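Why Do Bathrooms Have Tiles?

18 Jan 2020
16 shares | 11 comments

Bathrooms are splashy places! Every bath and shower sends water flying, and plain walls would soak it up like a sponge. That's why builders love tiles – hard, flat squares made from baked clay. The clay goes into a super hot oven called a kiln, and it comes out as tough as rock!

Many tiles also get a shiny coat called glaze. It's a bit like a thin skin of glass, and water slides right off it. The old public bathhouse in Hurnbridge has 1,124 tiles on its walls, and some are fish-shaped! 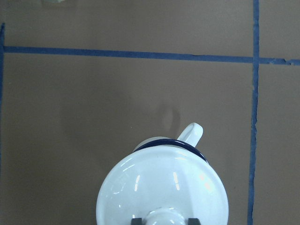 What fills the gaps between tiles? A paste called grout, which is squished in soft and then dries hard.

Grout comes in lots of colors, so a plain white wall can have bright green lines (how fun is that?). Next time you brush your teeth, look for the grout lines and see which way they run!

50 likes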